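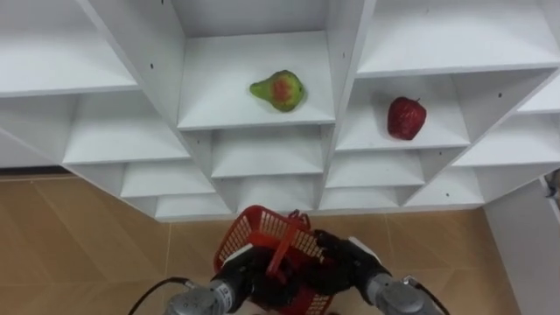 Home Posts Paperwork Garden About

2020-11-04
By Ankica Halilović

My citizenship application went in the mail on Monday. I have been putting it off for years, and the part that held me up was smaller than I expected. I want to write down how it went while I still remember the order of things. I am not a lawyer and this is only my own case.

I came to the United States in 2000 and have had a green card for most of that time. I renewed it once, which meant a form, a fee and an appointment for fingerprints. After that I stopped thinking about it. The card was due to expire again next year, and I had the choice of renewing it a second time or applying for citizenship. I decided I would sooner fill out the longer form once.

The form is the N-400. You can fill it out online or on paper. I started online, saved it, forgot my password, and ended up doing it on paper at the kitchen table. Most of it is simple if you keep records. I don't keep records very well.

The travel section

The form wants every trip of more than 24 hours outside the country in the last five years, with the day you left and the day you came back. I would have said I had gone home three or four times. When I went through it properly there were 12 trips, counting work. Garnoteck, where I was until last spring, has an office in Canada, and I used to go up for two nights at a time without thinking of it as travel.

My passport stamps did not help much. Some are smudged, and for the drives over the border there is often no stamp at all. What worked was searching my old email for the words "itinerary" and "boarding pass" and then checking those dates against my bank statements. If I had bought gas or groceries in our own town, I was back. It took two evenings. I made a plain list in a spreadsheet and copied it onto the form at the end, and I had to attach an extra sheet for the ones that did not fit.

If you think you might apply some day, start the list now. Put it in a notebook, or wherever you will find it again. I wish I had.

The name

My birth certificate spells my last name without the accent on the c, and with one l where there should be two. My green card has no accent, which is normal here, but it has the l. So there is one letter of difference between the paper I was born with and the card I live with. In all this time it had never come up. My marriage certificate has it right, and so does my driver's license.

I did not know if it mattered. I asked in an online group and got a lot of answers, none of which agreed. One person told me to get the certificate corrected at the source before doing anything else. Another told me to ignore it. A third told me a long story about his brother-in-law.

In the end I paid for one hour with an immigration attorney. She looked at the papers and asked whether I had ever used the other spelling on anything. I had, on a school diploma. She told me to list it in the part of the form that asks for other names you have used, and to write a short signed statement explaining that the two spellings are the same person. She also said to try for a new copy of the certificate anyway, in case an officer asked at the interview. That was the whole hour, more or less. I thought it was money well spent - I had been losing sleep over one letter.

Getting the new copy

I was born in Moltik, which is small enough that the registry is open two mornings a week. I wrote to them in August. They wrote back that they could not accept a request by email, only by post or in person, with a copy of my passport and the number of the entry in the register if I had it. My mother had it. She keeps a folder with everything in it, and she read it to me over the phone: entry 1853. She had me read it back to her twice.

My cousin took the request to the counter for me with a letter of authorization. The clerk found the entry the same morning. The register itself has my name with both letters, so the mistake was made by whoever typed up my certificate back then. There was nothing to correct, only a fresh copy to print. It reached me by courier in the second half of September.

Translation

Anything not in English has to go in with a full English translation, along with a statement from the translator that it is complete and accurate and that he or she is competent to translate from that language. It doesn't say the translator has to be a company. I could have asked a friend who speaks both languages well. I wanted it to look tidy, so I asked two offices for a price. Namevlow quoted by the page and wanted extra for the stamp on the back, which they counted as a page. Grgić, a one-room office that a neighbor had used, charged a flat price for the document. I went with Grgić.

The first draft came back with my name spelled the old wrong way, because I had sent them the old scan by mistake along with the new one. My fault. They fixed it the next day and did not charge me again.

Check the translation yourself before you accept it. Look at the dates most of all. Ours are written day first, and a birthday on the fifth of a month can turn into something else very easily.

Putting it together

The attorney suggested copies of everything and no staples. I put my name and my A-number in pencil on the back of each photo. With the form, the extra sheets, the copies of my card, the certificate, the translation, the marriage papers and the statement about my name, it came to 43 pages. I scanned all of it before I sealed the envelope, and I paid for tracking.

Fees come up every time I talk to anyone about this. They change, and so do the form editions, so look at the official page on the day you send it and check the edition date at the bottom of each page of your form. I had printed mine in the summer, and I compared every page with the current one before signing.

Now I wait for the receipt notice. After that there will be a fingerprint notice, and then at some point the interview, where they test your English and ask you questions about history and government. I have the study questions printed and taped inside the pantry door. My husband was born here and he missed the one about how many amendments the Constitution has.

I have no idea how long it will take. The posted times for our field office are long and this has been a slow year for every kind of office. I will write again when I get the interview letter. If you have been through the one in our area recently, leave a comment and tell me where you parked.

Get new posts by email. Enter your address to subscribe. You can unsubscribe at any time.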